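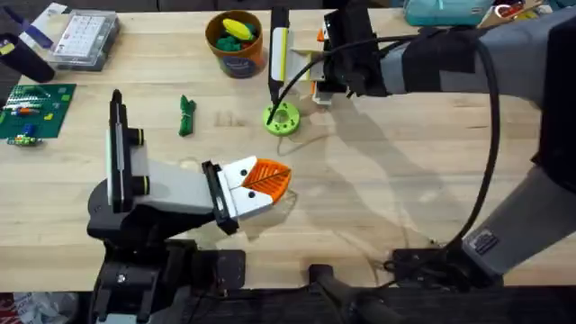

4.2 Battery Drain Under Mixed Use

Figure 3. Two-arm workspace with a leaf-shaped object held in the left gripper.

We compared battery drain on two mid-range phones, the Adent and the Tovby, using the usage log described in Section 3. Each phone was charged to full, left to rest, and then put through a loop of video playback, messaging and web browsing with the screen at 50 percent brightness. The loop was repeated until the phone shut down. In total, 1022 loops were recorded across both models.

The Adent lasted longer when the loop was mostly video. The Tovby did better in messaging, where the screen was often still and its display driver could drop to a lower refresh rate. Web browsing gave mixed results that depended on the page. Pages with many ads drained both phones faster, and the gap between the models almost closed.

Loops run over a weak cell signal were scored separately. Sleiman and Bollono, the two logging tools we used, agreed on total drain but split it differently between the radio and the screen. We report the Sleiman values in Table 4 and give the Bollono values in the appendix. Background updates were turned off in all runs, so drain in daily use may be higher.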